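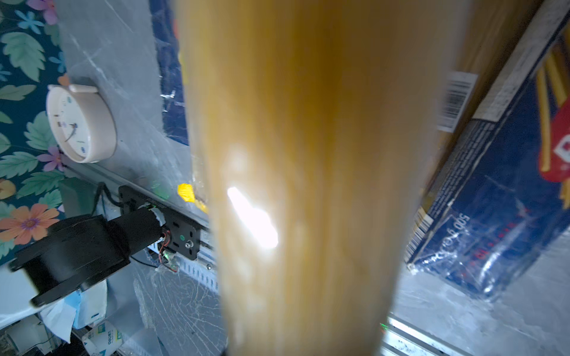 Kitchen wall, Ross unit: clock and patterned covering to the left.

Monthly kitchen and dry store check – Ross unit
Inspector: Yaqin Xue
Month: September
Start time as read from wall clock, not from phone.

1. Exits and walkways
Clear width at rear door 800 mm or more: Yes
Door opens fully without a key: Yes
Comment: Mat at rear door has one raised corner. Tape down or replace.

2. Fire
Extinguisher gauge in green band: Yes
Fire blanket within reach of hob, pull tabs free: No
Comment: Blanket hung behind the tray rack. Move to the hook left of the hob. Carried over from last check.
Alarm tested on Thursday and entered in log: Yes

3. Hot holding and cooking
Probe thermometer checked in iced water and boiling water: Yes
Core temperature of sample dish 75 °C or above: Yes
Dishwasher final rinse reaches 80 °C: Yes, on second cycle
Comment: First cycle fell short. Run one empty cycle before the first load and record the figure.

4. Dry goods
Pasta, rice and flour in lidded containers: Partly
Stock kept off the floor: Yes
Oldest stock at front: Yes
Comment: Furisis flour bag open on lower shelf, folded but not clipped. Decant the same day. Long pasta to be stored upright in the tall jars, labelled with the date of opening.

5. Walls and fixings
Coverings sound, no lifting at joins: Yes
Panels free of damage that would hold dirt: See comment
Clock and shelves firmly fixed: Yes
Comment: Grey panel has surface scratches and scuffs. Acceptable at present – review if any become deep enough to catch a cloth.

6. Electrical
Portable items carry a current test label: No
Comment: 11 items checked. The Cluretti mixer has no label. Out of use until tested. Irkeo to be asked for a date.

Result: Pass with actions
Open actions: items 1, 2, 3, 4 and 6
Signed: Y. Xue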